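Week 4 handout: Terrazzo, or how to make a floor out of leftovers

Last week we finished with brick, and a few of you stayed behind to ask when we'd get to something you can see your face in. So, terrazzo. I've been looking forward to this one all term and I'll try not to go over time (no promises).

Start with the word. It's Italian and it's related to terrazza, terrace, which tells you a lot about where the stuff comes from. Marble workers around Venice had piles of broken stone left at the end of a job. You can't sell a chip. But you can press chips into a bed of clay or lime mortar, rub the top down with a heavy stone on a long handle, and end up with a surface for your own terrace that costs you next to nothing except your back. The early ones were pretty rough underfoot. The story goes that goat's milk was used to seal them and bring up the color, and I've read that in so many places that I've stopped asking who saw it first.

Three terms I want you to keep straight, because they'll be in your site notebooks:

Aggregate – the chips. Marble is the classic choice, but glass, granite, quartz and shell all get used.
Matrix – whatever holds the chips. Cement for most of the history, epoxy resin for a lot of what's poured now.
Divider strip – the thin metal line between one color and the next. It also gives the floor somewhere to crack politely.

Now, the thing I'd really like you to take away is that the matrix does most of the talking. People look at the chips first, I do it too, but squint from across a room and what you get is the background color with a bit of fizz in it. Gray cement with black and white chips says school corridor. Put the same chips in a strong color and you're in an ice cream parlor. Red is a brave choice and I love it, especially with small flecks, where the surface reads as one warm color until you're right on top of it.
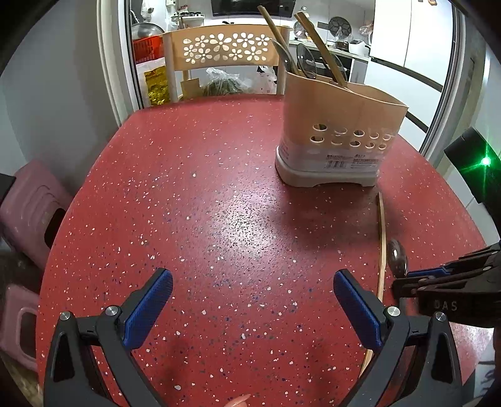 Trarard, January

I wrote most of this section at the Ketilsson building, where we're going on Tuesday, so forgive the change of tone. It's cold in there! Bring a sweater.

The lobby floor is cement terrazzo, poured in place, and it has been patched twice. Brynhildur Kjærgaard, who did the survey, was kind enough to walk me round it on her knees. The first patch is so good that I walked over it for years without noticing. The second is terrible. Whoever did it matched the chips beautifully and got the matrix wrong by half a shade, and now it looks like a rug somebody forgot to pick up. When you find it (you will), have a think about what you'd have done differently.

A word on grinding, as you'll be asked about it. Grit numbers go up as the grit gets finer. You start coarse to expose the chips, fill the little pinholes with grout, let that cure, then work up through the finer grits. A shop floor might stop well short of 1,000. If you want a real gleam you can take it to 3,000, but ask yourself who has to walk on it in the rain.

Tabletops are a different animal. They're thinner, they get carried about, and round ones have that long edge waiting to be knocked. A lot of what looks like terrazzo on furniture is a printed or molded pattern, and it isn't always easy to tell by eye. Look at the edge. In the real thing the chips carry on down the side.

For next time: read Emlyn Lewis on floor repair, first 2 chapters, and bring me a surface from your own daily life. Bus station, bathroom, bakery, I don't mind. Write down matrix color, chip size, and whether you like it.

Slides are in the Haruler folder. Natália Kováčik has the sign-up sheet for the bus.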